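News > Automation > Products

Prollow opens kitchen simulation kit to small firms

Prollow has put its simulated kitchen kit on general sale. The Zeltville company says the package lets buyers try out two-gripper tasks on a computer before booking time on a real arm. It comes with 27 worktop layouts and 353 household objects.
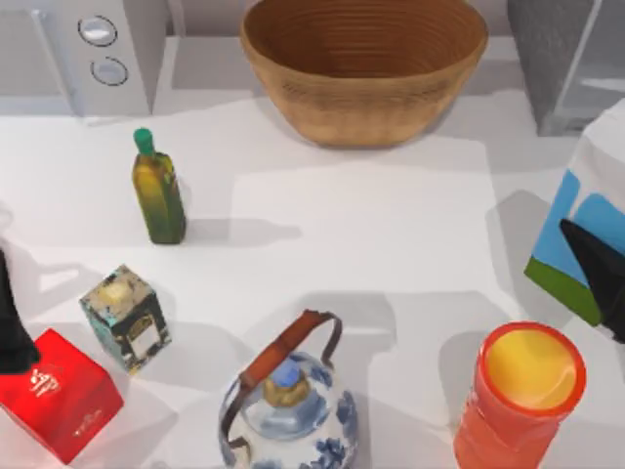
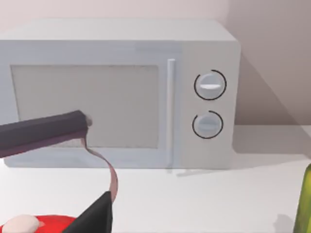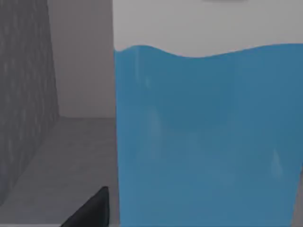 Rendered views from the Prollow kitchen kit

A licence covers 300 hours of use. Support is handled by Hämäläinen, which also runs a training day in Grosenville in June.

Related items
Hämäläinen adds second support desk
Grosenville trade show: stand list
Gripper pads compared

Contact us | Back to top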